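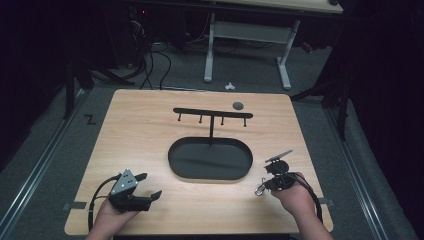
*Black rack with its tray, on the table.*

February 14, 2023

Clinic bills, second pass. Carried on with the letters from the Bernville set. The batch is 100 letters, all from people who wrote in about what they were charged for an ordinary visit or a short stay. I have read 60 of them closely and put them into Tredach.

The coding sheet still has six headings: price not known beforehand, billed twice, wrong plan charged, bill sent to collections, visit put off, other. "Other" is getting too big. Most of what ends up there is people who paid a bill they thought was wrong as they couldn't face another phone call. I want a heading of its own for that. Provisional name is "paid anyway". Haven't changed the sheet yet, as it would mean going back over the Lomon letters as well.

Things noticed while reading:

- People use "deductible" and "copay" as if they were the same thing. I code by what they describe and leave the word alone.
- Where a letter mentions both a clinic bill and a separate lab bill, I enter one letter with two charges. The Lomon set was done the other way, one row per charge. Needs fixing before anything is compared.
- "Visit put off" should cover tests and repeat prescriptions too. Several letters are only about prescriptions, and I'd been leaving those blank. Went back and filled them in.
- Political comments go in the notes column, uncoded. There are plenty, from every direction. A writer who wants the whole law scrapped and a writer who wants it made bigger can be complaining about the same line on the same kind of bill.

Tredach dropped the notes column again on export. Same fault as with Lomon: if a note has a line break in it, everything after the break goes missing. Workaround is to replace the breaks with a slash before exporting. Did that, exported again, compared against the screen and the notes came through whole. The earlier export is still in the shared folder with OLD in the name. Please don't use it.

Read the Doucette paper over lunch. Their argument is that printed price lists would bring bills down, on the grounds that patients would shop around. I can't square it with these letters. Hardly any of the Bernville writers had a choice of clinic, and the ones with a sick child in the car weren't going to compare lists. A list might help with the "price not known" complaints, though – those are mostly about the shock of the amount, and people say they would have paid more calmly if they had been told. Worth keeping the two claims apart when we write this up. The paper also counts only planned procedures, and it says so only in a footnote.

Page 2 of the draft summary says "patients were overcharged". Changed to "patients said they were overcharged". We have the letters and no billing records, so we can't say more than that. The same wording probably needs changing in the Lomon summary, which I haven't opened.

To do:

- finish the rest of the Bernville letters
- settle "paid anyway" and recode both sets if we keep it
- turn the Lomon rows into one row per letter
- ask Doucette for the table behind their footnote
- draft to be ready for reading in April

Original letters are back in the cabinet, in number order. The spare key is on the hook inside the door.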